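Workshop Notebook – Wisberg site, Assembly Support
January 2024
Entry by Prasetyo Ngui

Purpose of entry: to record the state of the pin placement work on the Govindasamy line, and the changes to staffing and duties that follow from it. Colleagues on the Lavovska site have asked for the same information and may copy from this page.

Background. The small metal pins have been placed by hand since the line was set up. The work is done seated, under a lamp, with tweezers. A tray holds 200 pins. The standing instruction allows two trays before a change of task, and the log shows that this limit was exceeded often in July, when orders were high. Complaints of sore thumbs and tired eyes are recorded from that month onward.

Gripper work. Demonstrations are recorded with the hand-held gripper, so that the person who knows the task performs it with the same fingers the arm will use. The placers have found this awkward at first. The fingers are wide for so small a part, and there is no feel through them comparable to tweezers. Most placers settle into it within one session. It was agreed that no one is to be timed while recording, and that the session sheet carries a session number and no name.

To date 214 demonstrations have been recorded and 168 accepted. The rejected ones are mostly cases in which the pin turned in the fingers before release, or in which the placer stopped halfway to correct the grip. I have kept the rejected recordings. The placers consider several of them to be good work, and I am inclined to agree that our acceptance rule is too strict on pauses. A person placing a pin by hand pauses all the time. The rule will be reviewed with Flamo before the next batch.

Observations on the work itself:

Polished pins are harder than the dull ones. The highlight on the metal moves as the hand moves, and on a pale surface the ends of the pin are difficult to judge. Dull pins were used for the first batch only.

Angle of approach varies more between people than expected. Two of the placers come in low and from the right. The others come in nearly straight down. Both methods place the pin. I have asked that neither be corrected.

Finger tips need to be wiped between sessions. Dust collects on the dark material and ends up on the work.

Changes to duties. The following was read out at the shift meeting and is entered here so that there is one version of it.

The arm will take the straight runs on the morning shift. Mixed trays, rework and anything returned from inspection stay with the placers. No position is removed this year. One placing seat becomes a tending seat, which means loading trays, clearing faults and deciding when a run is to be stopped. The person in the tending seat may stop the arm at any time and does not need to state a reason on the sheet. The seat rotates. Pay grade for tending is the same as for placing at present. This point was disputed at the meeting and remains open; the placers hold that tending carries more responsibility and should be graded accordingly – I have forwarded the matter in writing with a note in support.

A further concern was raised about skill. If the straight runs go to the arm, new staff will have little easy work on which to learn, and will meet the mixed trays and rework without having built up a hand for it. I had not considered this. For the present, every new placer will do the straight runs by hand for the first weeks, and the arm will stand idle on that bench while they do. The cost in output is accepted.

It was also noted that the room has become quieter in a way that some people dislike. The placers used to talk across the bench. With one seat turned toward the arm, the person in it has their back to the others. The tending seat will be moved to the other side of the fixture if the cable run allows it. To be measured before the next entry.

Outstanding:
– acceptance rule on pauses, with Flamo
– grading of the tending seat, reply awaited
– position of tending seat and cable run
– second set of finger tips, ordered, not received
– copy of the stop procedure to Lavovska, including the line about no reason being required

The next batch of recordings continues with polished pins and the same gripper. Placers who have not yet recorded may do so, or may decline. Two have declined and this is not to be raised with them again.

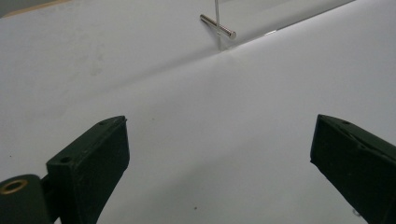

Govindasamy bench, added after reading: please put in that those of us who recorded would like to see the arm do a run before it goes on the morning shift. We would know sooner than the sheet does if it is placing them badly. And the grading should be settled before the seat starts rotating, or the first people in it will have done the work at the old rate.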